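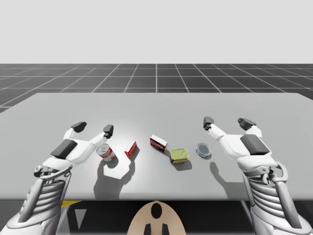 How long does it take to get a two-arm cell approved and ordered?

Plan on one full budget cycle. Requests are collected in October and released for ordering once the capital list is signed. A request that misses October can still go in as an unplanned item, but it then competes with repairs and replacements and is usually deferred.

Home Requests Budgeting FAQ Forms Contacts

Last updated: 17 March 2018

What does this page cover?

Planning and purchase of two-arm handling cells for mixed grocery items at the Bramel sites. Single-arm palletizing, conveyors and forklifts are bought under other budget lines and have their own pages.

What has to be in the request?

The item list, the required rate, a floor sketch with dimensions, the name of the site owner, and a cost sheet. The simulation report is attached if one exists at the time of the request. If it does not, write the planned completion week in the field on page 2 of the form. Requests with no item list are returned without review.

What belongs on the item list?

Every package the cell is expected to handle in its first year: outside dimensions, filled weight, packaging material, and how it arrives (standing, lying, or either). List shapes separately even if the product is the same. A round can standing upright and the same can on its side are two entries, as they need different grasps. Flat tins and narrow upright boxes should be marked as such in the remarks column. Do not write "misc. grocery."

Is simulation required before purchase?

It is required for any cell where both arms share one table. Reach and collision problems are cheap to find in a model and expensive to find after the base is bolted down. For single-arm stations it is optional, and the site owner decides.

What does the simulation settle, and what does it leave open?

It settles table height, table depth, arm spacing, reach to the far edge, and whether the two arms can work on neighboring items without waiting for each other. It gives a first estimate of cycle time. It does not settle grip on real packaging. Friction, dented cans, loose labels and crushed carton corners are modeled poorly or left out, and a good result in the model should not be entered in the request as a proven pick rate. Grip is checked in the supplier trial.

Who runs the simulation?

The Flememer planning group, using the standard cell model. Send the item list to Elīna Siliņa. Sites may run their own model, but the report has to use the same item list as the request and state which hand was modeled.

How much engineering time should be budgeted for it?

Enter 80 hours for a standard table layout with a hand already in the model library. A new hand adds time for the joint limits and contact surfaces, and the planning group will quote that separately. The hours are charged to the project whether or not the purchase goes ahead.

Should we specify multi-finger hands or simple grippers?

Start from the item list. If every item can be lifted by suction or by a parallel gripper with one set of pads, specify that. It costs less, the spare parts are simpler, and there are fewer joints to calibrate. Multi-finger hands are justified when cans, boxes and flat tins arrive mixed and a tool change for each item would break the required rate. Get both options priced on the first quote.

Which costs are most often left off the cost sheet?

Fingertip replacements, guarding, the safety assessment, the table itself, lighting for the vision system, and operator training. Freight is another. Suppliers quote arms and controllers first, and the rest arrives as later quotes that the original approval does not cover. The cost sheet has a line for each of these. Enter a figure or enter "not needed" with initials. Blank lines are treated as missing.

How are fingertips and other wear parts budgeted?

As operating cost, under the site's consumables account. Only the first spare set may be included in the capital request. Ask the supplier for the replacement interval in cycles and convert it with your own planned volume. Suppliers who give the interval in months have assumed a volume, and it is rarely yours.

How much floor space is needed?

The arms and table are the small part. Add the guarded zone, door swing, the controller cabinet, and access for a pallet truck on the infeed side. The sketch must show all of it. At Ayaaba the cabinet was left off the drawing and had to be placed behind the guarding, so every controller reset now means a full stop.

Can we lease?

Arms and controllers can be leased. Hands, tables and guarding generally cannot, or the rate is poor. A mixed arrangement is allowed if the end date of the lease is on the cost sheet and the buyout price is in writing. Finance will compare it with outright purchase over 7 years, the period used for all handling equipment.

Can a site buy used arms?

Only with service records and a controller version the supplier still supports. Hands are not bought used.

What happens during the supplier trial?

The supplier sets up the quoted hand with a table at the quoted height and runs your items. The standard trial is 215 picks from the item list, in the mix the site expects. Drops, double picks and damaged packages are logged by item. Send your own stock, including worn packages. A trial run only on fresh samples has to be repeated.

Who pays for the trial?

The site pays for stock and freight. Stikel, the current framework supplier, includes the first trial in its quote and charges for repeats. Other suppliers vary, so ask before stock is shipped.

Can the item list change after approval?

Additions within the approved size and weight range need only a note to the planning group. Anything outside that range reopens the simulation and possibly the hand selection. If a packaging change is known to be coming, put both the old and the new package on the list from the start.

What if the trial result and the simulation disagree?

The trial result is used for the rate on the cost sheet. The simulation remains valid for layout and reach unless the trial used a different hand or table height.

Who signs the request?

The site owner signs first, then Meriem Hegazy for capital planning. Unsigned drafts can be sent in for a check of the cost sheet at any time before October.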